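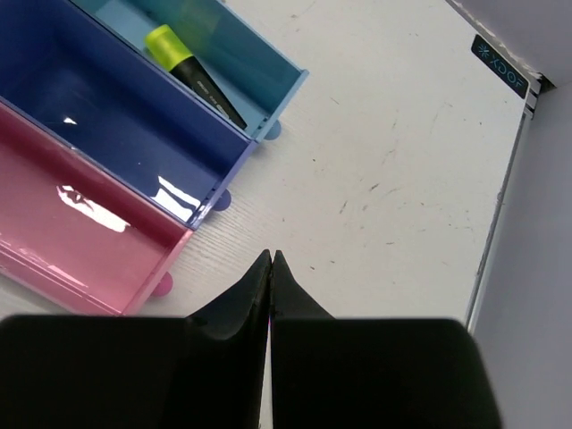
The Clullel table runner is a flat-woven cotton runner for dining tables, sideboards and long kitchen counters. It is meant to go straight onto the bare top with no cloth under it, and it shows up best on a plain pale surface, such as a white tabletop with a faint wood grain. On darker tables we suggest the Oat or Chalk colorway, as the Slate one tends to disappear.

The pattern was drawn by Leopoldo Ayala for the Jerngate kitchen line. It has a narrow ladder stripe down both long sides and an open field in the middle, so plates and serving dishes don't cover up the part you paid for. The stripe is woven in, not printed, and shows in reverse on the back. You can use either side.

Details
Item number: 318
Material: 100% cotton, yarn dyed
Width: 14 inches
Lengths: 54, 72 or 90 inches
Ends: hemmed, mitered corners, no fringe
Colors: Oat, Chalk, Slate, Brick
Care: machine wash cold, tumble dry low, warm iron if needed

Choosing a length
Measure the table and add 12 inches if you like a six-inch drop at each end. For a runner that stops short of the edges, subtract 12 inches instead. The 54-inch size fits most four-seat tables with a short drop. The 90-inch size is for tables with a leaf in, or for a long sideboard. If you are between two lengths, take the shorter one - a runner that hangs too low gets caught on chair arms and knees.

Washing
Wash it once before the first use, separately if you bought Brick. Expect it to draw up a little in length the first time. Pull it straight while damp and lay it flat. Do not use bleach on any of the colors, Chalk included. Candle wax should be scraped off when hard and the rest lifted with brown paper and a warm iron.

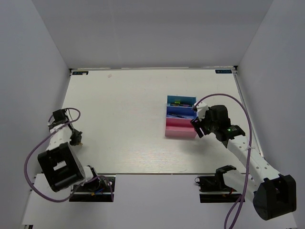 Will the runner slide around on a smooth table?
It has no rubber backing, so it can shift on a polished or sealed top. A strip of thin rug gripper under each end holds it, and we sell a precut pair as item 422.

Matching pieces
Placemats in the same stripe are item 146, sold in sets of four. The Hidayat napkins are a lighter weave but were dyed to go with Oat and Brick. The Standent chair pads come in Slate only and will be back in stock in November.

Orders and returns
Runners ship folded in a paper sleeve. Press out the fold lines with a warm iron or leave the runner on the table for a few days. Unwashed runners can be returned within 30 days. For custom lengths over 90 inches, write to Ivars Siliņa in the order office and include your table measurements and the color you want. Custom lengths are cut to order and can't be returned.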